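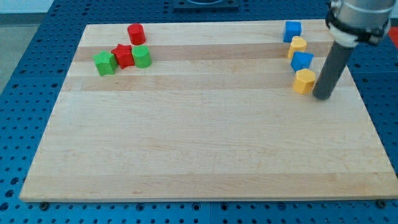 Sorting cell re-inspection after the arm fault
Site: Catora workshop, bench 3
Date: 7/25/19
Checked by: Jasmina Georgiou, with Junhao Meng on the pendant

Thanks everyone for your patience while the cell was down, I know it threw out a few plans. For anyone who missed it, the arm carried on down after a dropped signal and pressed its tool into the board before Junhao hit the stop. No one was hurt, I'm very glad to say.

1. Emergency stop, bench side – PASS
Tried it 4 times at different points in the cycle. Lovely crisp response.

2. Emergency stop, pendant – PASS, with a note
Works fine, but the button feels a bit gritty. Spyros, could you have a look when you get a minute?

3. Lower height limit – FAIL, then PASS
The old limit had gone back to the default after the Kelero update, and I suspect that was half our trouble. Ermira has put it back in and locked it.

4. Speed near the board – PASS
Capped at 50 mm a second for now. It's slow, I know, so please bring a cuppa and leave the setting alone.

5. Board bolts – PASS
Both front ones were a touch loose, so Barış nipped them up.

6. Tool and collar – PASS
Wiped down, no cracks that I could find.

7. Signal cable – OPEN
Still the old one. The new cable is on order from Testum, and until it's fitted somebody stays within reach of the stop whenever the arm is moving.

8. Block sorting trial, full run – OPEN
To be done once item 7 is closed. Colour groups first, then shapes.

Signed: J. Georgiou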